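作業ノート 1月 日曜の次の回
Mikema 小物仕分けの自動化、つづき

朝9時開始。今日はすごく進んだので、忘れないうちに全部書いておく。字が汚いのは興奮しているせい(読めないところは聞いてください)。

前回までのおさらい
Luvhamから来る補修部品の小袋を、注文票どおりに箱へ詰める作業。ここをStover(うちの仕分けセルの呼び名、もう定着した)に任せる話の続き。アームは2台、片方が袋を取って、もう片方が箱を押さえる。前回は薄い袋でつまずいて終わった。指先が袋の上を滑って、つまんだつもりが空振り、また空振り。見ているこちらの肩まで凝った。

午前:手持ちグリッパーで動作を取る
アームを直接動かして教えるのをやめて、手持ちグリッパーで人がふだんどおりに作業し、その動きを学習に回すやり方に切り替えてから初めての本格的な回。午前の目標は40本、11時半には取り終わった。早い!

やってみてよくわかったのは、梱包の人たちの手は本当に上手だということ。袋をいきなりつままない。まず台の上で手前に少しずらして、端が浮いたところをすくう。本人たちに聞くと「え、そんなことしてます?」という顔をする。手順書のどこにも書いていない動きで、私も隣の席で長いこと見ていたはずなのに気づいていなかった。グリッパーを持つとその「ずらし」が大げさになるので、横で見ていても急によく見えるようになる。これは発見だった。

逆に、道具を持つとできなくなることもある。ふだんは小指で箱のふたを押さえながら袋を入れているのに、グリッパーだと小指の出番がない。初めの何本かは、みんな手が足りないと言って笑っていた。結局、ふたは先に折り返しておくことにした。箱を置く人の仕事がひと手間増えるけれど、そのあとの袋入れはずっと楽になる。アームにとっても都合がいいはず。

握り方のメモ
・肘を台につけない。つけると動きが小さく固まる。
・閉じ切る前に一瞬止める癖のある人がいる。直さなくてよい。あとで比べたい。
・左右の持ち替えは途中でしない。替えるときは一度終えて、新しく始める。
・疲れたら黙って頑張らずに交代。午前の終わりに手首が重いという声が2人から出た。道具を持つ向きを少し寝かせるとかなり違うらしい。次から最初にそう伝える。
・床に落とした袋は拾って続けず、その回は捨てる印をつける。

部屋のこと
ホワイトボードの使い方を決めた。右半分は不具合、左半分は現場からの思いつき。思いつきの側がどんどん埋まるのが楽しい。「注文票を読み上げてほしい」「箱の向きを色で教えてほしい」「終わった棚に灯りがつくといい」など。ロボットそのものと関係ない案も混ざっているけれど、消さないこと! 自動化の話をきっかけに、前から不便だったことが出てきているのだと思う。灯りの案は安くできそうなので、さっそく部品を探す。

グリッパーの当たり面も見直した。中央のV字のくぼみは柔らかい暗い灰色で、両側に黒いメッシュ状の帯が沿っている。両脇の黒いゴムの帯とは指で触ったときの感じが違うので、袋がどこに当たったかを記録用紙に書く欄を足す。V字の先、くぼみの奥、帯の上、の三択で十分。細かくしすぎると誰も書かなくなる(前に私がそれで失敗した)。

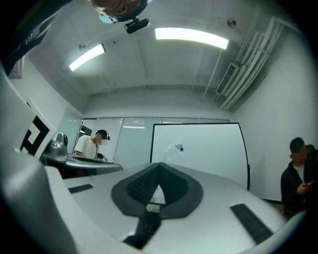
午後:Stoverで再生
昼休みのあいだに学習を回しておいて、午後は実機。薄い袋を含めて80回試した。

うまくいった! 全部とは言わないけれど、前回とは別の機械みたいだった。袋の端をちょっと手前にずらして、浮いたところをすくう。午前中に見たあの動きを、アームがやっている。見ていた人たちから「あっ」と声が出て、そのあと「それ、私のだ」と言った人がいた。動かし方の癖で自分のだとわかるらしい。この一言が今日いちばんうれしかった。

失敗はだいたい同じところで起きる。箱のふたが戻ってきたとき。先に折り返しておいても、紙が固いロットだと少しずつ起き上がってくる。アームは気づかずに袋を押し込もうとして、ふたの裏に袋を置いてしまう。人ならふたを押し直すだけのことなのに。箱を押さえる側のアームの位置をずらすか、ふたを押し直す動作も取るか。後者をやりたい。次回、わざとふたを起こした状態から始める回を混ぜる。

もうひとつ、二枚重なった袋をまとめて取る失敗。これは人もたまにやるけれど、人は持った瞬間の重さで気づく。Thaler製の秤を箱の下に入れる案が出た。注文票の重さと合わなければ止めて人を呼ぶ。単純でいいと思う。配線を確認すること。

仕事がどう変わるか(話し合いのメモ)
片づけの前に、梱包の人たちと少し座って話した。まとまっていないけれどそのまま残す。

・いちばん減ってほしいのは夕方の追い込み。締め切り前に同じ袋を延々と詰める時間。ここはStoverに渡せそう。
・渡したくないという声があったのは、混載の箱。大きさも固さも違うものを崩れないように収めるのは考えるのが面白いのだそう。渡さない方向で進める。技術的にも当分むずかしいので、ちょうどいい。
・空いた時間に何をするのかという質問が出た。もっともな質問。返品の点検がいつも後回しになっているので、そこに人を回したいと答えたが、点検の手順を教える時間が今の予定表にない。先に時間を取らないと「空いた分だけ別の仕事が積まれる」になってしまう。予定表の件は私が持ち帰る。
・止まったときに誰が呼ばれるのか。今は開発側の私たちだけ。でも現場の人が自分で直して再開できるほうがずっといい。ふたの引っかかりぐらいなら、停止ボタン、手で直す、再開、で済む。再開ボタンの場所が奥すぎるという指摘あり。手前に移す!
・動作を取る仕事は評価にどう入るのか。詰めた箱の数で見る今の表だと、グリッパーを持っている日は成績が落ちたように見えてしまう。これは絶対に直したい。上手な人ほど動作取りに呼ばれるのだから、その人が損をする表はおかしい。
・音。アームが戻るときの音が思ったより気になるとのこと。速さを少し落として聞き比べる。

最初のころは、みんな遠巻きに見ている感じだった。今日は機械のそばまで来て、そこは違う、もっと手前から、と口々に言ってくれる。教える側になると見え方が変わるのだと思う。私の仕事も変わってきた。前は数値をいじる時間が長かったのに、最近は誰かの手元を見ている時間のほうが長い。こっちのほうが断然おもしろい。

次回まで
・再開ボタンを手前に移設。カバーの穴も開け直し。
・ふたが起きた状態の動作を取る準備。固い紙のロットの箱を取り置いてもらう。
・秤の配線確認、ケーブルの長さが足りるか。
・記録用紙に当たり面の欄を追加して印刷。
・棚の灯り、部品の見積もり。
・評価表の件、返品点検の時間の件を上に話す。
・グリッパーの充電を忘れない(今日は昼にぎりぎりだった)。

追記、17時すぎ
帰りがけにもう少しだけ動かした。厚い袋と薄い袋を交互に並べても取り方を変えてくる。厚いほうはずらさずに真上から。そう教えた人がいたかどうか、明日記録を見返す。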